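About the Skustach Robotics Club

Skustach is the after-school robotics and automation club of the Feneso Technical School. It was set up to give students in the upper grades a place to work on machines for longer than a class period allows. The club meets in the lower workshop from 3:40 p.m. until the building closes, September through the end of the school year. Members do not need to be enrolled in an engineering course. They do need to have passed the shop safety check.

The club is led by Hòa Lã, who teaches controls and basic electronics. Hiếu Hứa runs the manipulation group and keeps the software repository in order. Each of them has a desk in the workshop, and questions about membership can be brought to either.

What we work on

Most school robotics programs are built around rigid parts: blocks, balls, rings and tubes. Skustach entered events of that kind for its first two seasons, and members who want to do so still can. The main project is now soft goods. Cloth, cord and string change shape when touched, and a program that picks up a block reliably will usually fail on a cotton bag. The club chose the subject for that reason and has stayed with it.

The project is called Panon. Its goal is a two-arm machine that can open, close and tie a drawstring bag hung at a fixed height. The work is split into three parts: the station, the demonstrations and the controller. Students join one part in their first term and may move after that.

The station

The station group designs and builds the fixtures that hold the work. A bag lying flat on a table is hard to reach from both sides, so for the tying tasks it is hung from a metal frame. The frame has to be stiff enough that a pull on the string moves the bag and leaves the top bar where it was. Corner bolts are checked before each session. Changes to the frame are drawn first, reviewed by one other member, and then made.

The group also handles the small hardware: clips, clamps, rods and cord. Nearly all of it is ordinary household or shop stock. Custom brackets are made only when stock parts have been tried and written up as unsuitable.

The demonstrations

Before the controller can be trained, a person has to do the task by hand, many times, at the same station the machine will use. The demonstrator sits facing the hanging bag and works the strings with both hands at chest height. View, reach and working height are kept close to those of the machine. The printed cotton bags are useful for this work -- the pattern gives the vision software something to follow when the fabric folds.
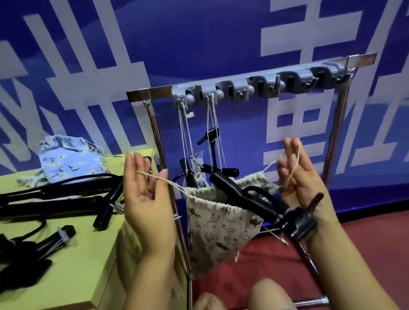
The controller

The controller group writes the code that turns recorded demonstrations into arm motion. The present version breaks the task into short stages: find the rim, find the string, grip, draw and release. Each stage can be tested alone. A stage that fails in testing goes back to the group with the log file attached, and no one edits it at the station.

The data set now holds 908 demonstrations. Every one has been watched through by a student and marked as usable or not usable, with a short note. Sorting them is slow work and new members do a share of it. It is the quickest way to learn what a good grip on a string looks like, and most of our stage definitions started as remarks in those notes.

The weakest stage at present is finding the string. Thin beige cord against beige cloth gives very little contrast, and the software often takes a fold in the fabric for the cord. The group is comparing a second camera angle with a change in lighting. Dyed cord was ruled out at the start of the project because it would make the task easier than the one we set.

Competitions and events

The club enters the Žukauskas Cup each spring in the open manipulation class. Teams get 40 minutes to set up and calibrate, followed by two scored runs on a task announced in advance. Points are given for completed stages, so a partial run still counts. In our most recent entry the machine opened the bag on both runs and closed it on one. It did not complete the knot. The full score sheet is posted on the workshop door.

We also hold an open bench evening at the end of each term. Families and students from other schools can try the tying task themselves at the station, using the same bags and the same rules the machine has to follow.

Joining

Membership is open to students in grades nine through twelve. The fee is $50 for the year and covers consumables, safety glasses and competition transport. Students who receive a fee reduction from the school receive the same reduction here, with no separate form.

New members are taken in September and again after the winter break. The first four meetings cover hand tools, soldering, version control and station procedure. After that a student is assigned to one of the three groups. Attendance at one meeting a week is expected, and competition team members attend two.

No prior programming is required for the station group. The controller group expects some Python, or a willingness to work through the club's exercises before the second month.

Equipment and workshop rules

Hair is tied back and sleeves are rolled up at any station with moving parts. Arms are powered down before anyone reaches into the work area, including for a dropped clip. Tools go back on the board at the end of the session. Food stays in the hallway.

Donations of drawstring bags, cotton cord and broom-holder strips are accepted. We cannot use nylon bags at this time -- they slide in the grippers and the results cannot be compared with the rest of the set.

Contact

Write to the club through the Feneso school office, marked for Hòa Lã, or stop by the lower workshop during meeting hours. Questions about the Panon code and data should go to Hiếu Hứa.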